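Ticket: Labels from the Jerer add-on print one row off after re-sort
Product: Medivetti Stock, desktop
Opened by: Stela Vlad, Cludton stores
Assigned to: Leandro Olmedo
Priority: Medium
Status: Solved

Stela Vlad, Tuesday 9:10 am
Hi team! First off, the new label designer is a joy and the whole store has been playing with it. One snag though. I have 2,734 parts in the catalog. If I sort by description and print a batch, every label gets the description of the row below it. Part numbers and barcodes are right. Sort by part number and everything is fine. I first noticed it on a run of 199 labels for the small parts aisle, and I'd stuck a good few of them on before I caught it (argh).

What I tried so far:
Restarted the app. Same.
Restarted the printer. Same.
Printed to PDF with no printer involved. Same, so I'm letting the printer off the hook.
Made a brand new template with only two fields. Same!

Leandro Olmedo, 9:48 am
Thanks Stela, this is a great report, and the PDF test saved me an hour. Could you send the export of one bad batch, a small one if you can, and tell me whether "Group by bin" is ticked in the Jerer add-on?

Stela Vlad, 10:22 am
Group by bin is ticked, yes. Export attached, 16 rows, sorted by description. The blocks are two catalog lines, one for each color, and they came out with each other's neighbors' text.
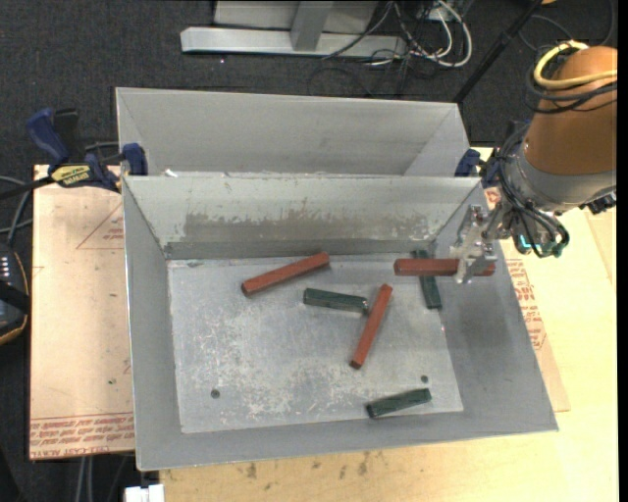
Attachment 2: red and green blocks, front bin

Leandro Olmedo, 11:05 am
Got it, and I can make it happen here! The export is lovely and clean, so the catalog data is safe. The mix-up is in the print preview. With grouping on, the add-on puts a header line at the top of the list, and the description column counts that line while the other columns skip it. Untick Group by bin, close the preview, open it again and run the same 16 rows. Closing it matters, the old list hangs around otherwise.

Stela Vlad, 11:31 am
Yes!! All 16 correct. Then I got brave and ran the full 199 to PDF and they're all good too. I do miss the grouping, because the labels come out in walking order and it makes the aisle so much quicker to do. Any way to keep that?

Zaid Darwish, 1:15 pm
Jumping in from the add-on side. Yes, there is. Leave grouping off and set a two-level sort: bin location first, description second. You'll get the same walking order minus the header line. Save it as a view and it stays put after a restart. We have a fix in testing as well, and Consuelo Cifuentes at the Lund site has been running it on her catalog with grouping on.

Stela Vlad, 2:40 pm
Two-level sort works beautifully, I had no idea that was in there. I've saved it as "Aisle walk" and shared it with Casimiro Bravo on the late shift. Please put me down for the test build too, I'd love to try it.

Leandro Olmedo, 2:52 pm
Added you to the list. The download link will come by email, and your saved view will carry over. Setting this to Solved with the workaround, linked to the open bug. Reply here and it reopens.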